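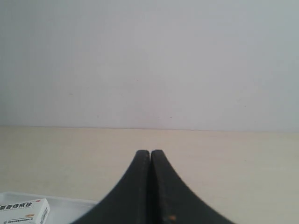
Lozano Interiors has finished refitting the upstairs workroom at Sendgate House in Nakville, and it opens to the public in September. The room has been shut since the old benches were taken out, and a lot of people have been asking when they can get back in. The answer is soon! The new tables are smooth and a pale cream color, set right up to white walls, and the surface has a soft, light look that the old dark benches never had.

Print this release | E-mail this release

The workroom seats 40 people, up from 28 before the refit. It will be open for sewing, model building, bookbinding, homework, jigsaw puzzles and pretty much anything else that needs a good flat surface and a few hours. Each table is 70 centimeters deep, enough to lay out a dress pattern and still have room for your elbows.

"We tried three colors in the room before we picked this one," said Mizanur Amarasinghe, who led the design for Lozano. "Bright white was hard on the eyes by the afternoon. Gray made the whole place feel like a waiting area. Then we brought up the cream sample and everybody who walked by stopped and put a hand on it – that was the end of the discussion."

The walls got the same care. Old shelves and brackets came down, 67 screw holes were filled, and the plaster was sanded and painted in a plain matte white.

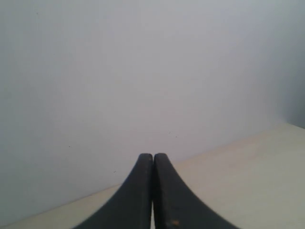 Matte was a request from the people who use the room most. The quilting group wanted to judge fabric colors without glare coming back at them, and the model builders said much the same thing. Storage has moved to the hallway, where there are now lockers that can be borrowed for up to 6 weeks at a time.

"I've used this room since I was in school, and I'm thrilled with it," said Atif Virk, who runs the Nakville bookbinding class. "You can find a dropped needle on these tables. On the old ones you just bought another needle."

The tables were built in Lozano's own shop on Dukum Street and carried up in sections. Two of the old benches have been kept and repaired for the yard downstairs, where they will be used for potting and painting.

Tables can be booked at the front desk or used on a drop-in basis. Regular classes return the same month, and the bookbinding class has places open for beginners.

Shares: 67 | Comments: 3

Comments

quiltsbyrow: So glad about the matte paint. Will the ironing station be in the same corner as before?

Pete_N: Are the lockers deep enough for a 24 inch cutting mat? Asking before I haul mine over.

marlow77: Cream is nice but I'll be bringing a mat for the glue work. See you all in September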